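Changing jobs at home, six months in
January 22, 2018
Posted by Mohit Nishad
Filed under: Work

I said in August that I would write something once I had been at the new job long enough to have an opinion. It has been long enough.

For anyone who hasn't read the older posts, I used to do site inspections for Deltari. The office was in Shehata, and I lived in Hesia, which worked because I was hardly ever in the office. I was in a rental car or a motel. The longest single drive I did for them was 798 miles, split over two days, to look at a set of loading doors that had already been replaced when I got there. I wrote that up at the time and got more comments on it than on anything else here.

Now I work at the county clinic in Flokorley, in patient scheduling. It's a 26 minute drive if I leave before the school buses. I answer phones, move appointments around, call people to remind them about fasting, and once in a while walk someone down to radiology when they can't find it.
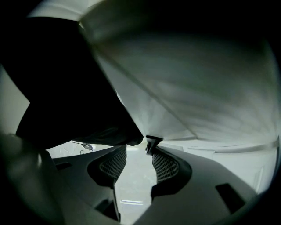
Black fabric and white fabric, close up.

The pay is lower. A few people have asked by email how much lower and I'm not going to give the number, but we noticed it. We dropped the second car and the gym. On the other side, I was spending a lot on the road that I never counted, mostly food. Deltari paid a per diem but it was set years ago and didn't cover three meals anywhere I was sent.

The hours are what I wanted and they have been what I was told they would be. At Deltari a normal week was 50 hours before you counted the driving, and the driving was every week. At the clinic I stop at 4:30 and somebody else picks up the phones.

What I did not expect was how tired I would be at first. I assumed a desk would be easy after all those years of ladders. The first month I came home and fell asleep on the couch with my shoes on. Talking to people all day takes something out of you, especially when many of them are worried and some of them are angry about a bill I can't see on my screen. It got better once I learned the phone system and stopped writing everything down twice.
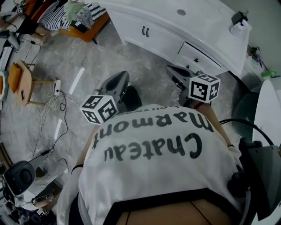

The training was shorter than I thought it should be. I got 2 days with the software and one morning on privacy rules, and then I had a headset and a line of my own. The woman at the next desk let me interrupt her all through that first month. If you are thinking about a move like this, ask in the interview who will be sitting next to you and how long they have been there. I only asked about vacation.

I have kept my inspector's certification. It comes up for renewal next year and I haven't decided whether to pay for it. My father thinks I should, in case. The clinic will also cover part of a medical coding course after a full year, and I can't see myself doing both. The coding course is evenings, in Flokorley, so at least I would already be in town.

Some things I miss: the two diners on the north route, having a whole day with the radio, and finishing a report and knowing it was finished. Scheduling doesn't finish. I don't miss the motels at all.

A reader asked if I would go back if Deltari called. They did call, in the fall, about a three-week job out west. I said no and then thought about it for most of the evening.

Comments are open again. The spam filter was eating them, so if you wrote something before the holidays and it never showed up, please send it again.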